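Lolla Towel Folding Set: README and fault notes

Maintained by Nayara Arruda, with a great deal of help from Ming-te Tu
Last revised June 19, 2019

Please read this before you train on anything

Hello, and thank you for picking up the Lolla set. It holds 303 episodes of two arms folding a blue microfiber towel on a white table, and most of them are perfectly good. 21 of them are not, and this file is mostly the story of those 21, how we found them, and what we would like you to do with them. If you are in a hurry, the short version is that the left gripper sometimes reported a firm hold on the towel when it had only caught the care label. If you have a cup of coffee handy, please stay for the long version.

The task is a plain one. The towel starts flat with its label at the far left corner. Both grippers come down at the far corners, close, lift, and carry that edge toward the near side. Then they let go and back off, and the episode ends.

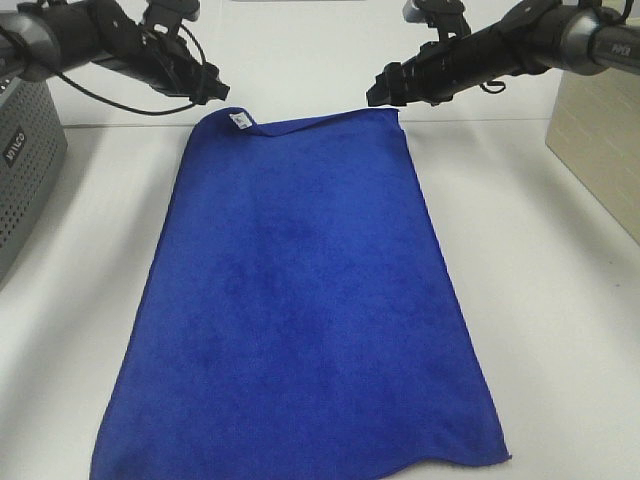
We recorded everything in four sessions on the bench at Sesunov, using the Yuen controller for both arms. Each episode folder has the joint positions, the gripper commands, the gripper feedback, the video streams and a small notes file. The notes file is worth opening, even when it looks empty. Ming-te typed most of them between episodes and some contain remarks that never made it into the labels.

What went wrong

The Yuen controller decides that a grasp is good when the jaws stop closing before they reach the fully shut position and the motor current stays up for a short while. On a towel corner folded double that works nicely – there is plenty of cloth to squeeze. The care label is another matter. It is sewn right into the hem, and when the left jaws came down a little wide they could close on the label and a few threads of hem. The current went up, the controller was satisfied, and the grasp_ok flag was set to 1.

Then came the lift. Sometimes the label held and the fold finished a bit crooked. In other episodes it slid out partway through, the left corner dropped, and the right arm carried on by itself, dragging the towel sideways. The two arms share a timing signal but they do not share the grasp state after the lift has begun, so the right arm had no way of knowing. I feel a bit sheepish about that one, as I wrote that part of the task script.

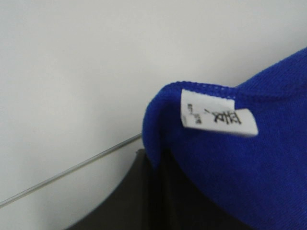
Does the bad flag affect the right gripper as well?
We found no case of it on the right. The label is at the left corner in every starting layout, so the right jaws only ever meet plain hem, and the right grasp_ok values matched what we saw in the video each time we checked.

How we found it

I would love to say we had a careful audit planned. Ming-te was looking for something else (a clock drift in the wrist video, since fixed) and stopped at episode 112, where the flag said the grasp was fine and the towel was plainly on its way to the floor. We spent the next several afternoons going through the whole set by eye, the two of us separately, and then compared lists. We disagreed on 3 episodes. Those are marked "disputed" in faults.csv and we have left them among the 21, to be on the safe side.
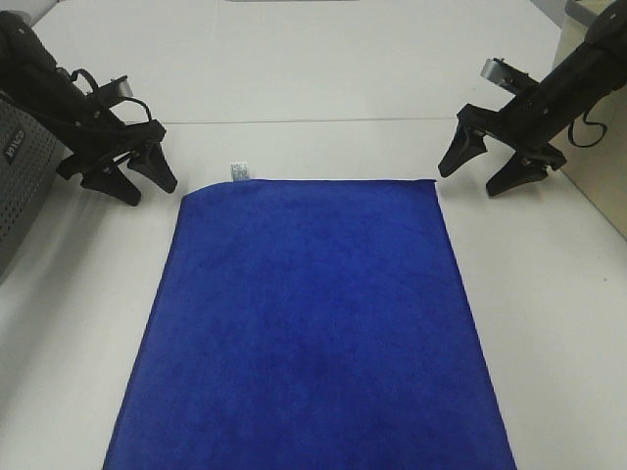

Nothing was damaged and no one was near the table when the arms were moving. Still, we treated it as a safety matter. An arm that goes on pulling when its partner has lost the load is a nuisance with a towel and could be a good deal worse with something heavy. The task script now checks both grasp states all through the lift and stops both arms if either one changes. We also moved the left grasp point a little way along the hem, clear of the label. The recordings here were all made before those two changes, so please don't go looking for the new behavior in them.

Using the files

faults.csv has one row per affected episode, with the episode number, the time of the false flag, the time of the slip if there was one, and a comment. The original grasp_ok values are untouched. Corrected values are in a separate column called grasp_checked, and that is the one to train on. If you are working on failure detection, keep the bad episodes in – they are probably the most useful part of the set for you.

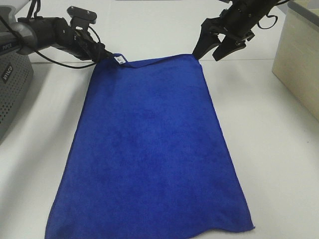 Note on the Lakura loader
by Ming-te Tu

The Lakura loader reads grasp_ok by default and ignores any column it doesn't know. You will need to set grasp_column to grasp_checked in the config file, and clear the cache folder afterward, or it will happily go on serving you the old values. I lost most of a day to that cache. Older copies of the set don't have the checked column at all, so if the loader complains that it can't find it, please download the set again.

If you come across a doubtful grasp that isn't in faults.csv, send Nayara or me the episode number and the rough time, and we'll look at it together.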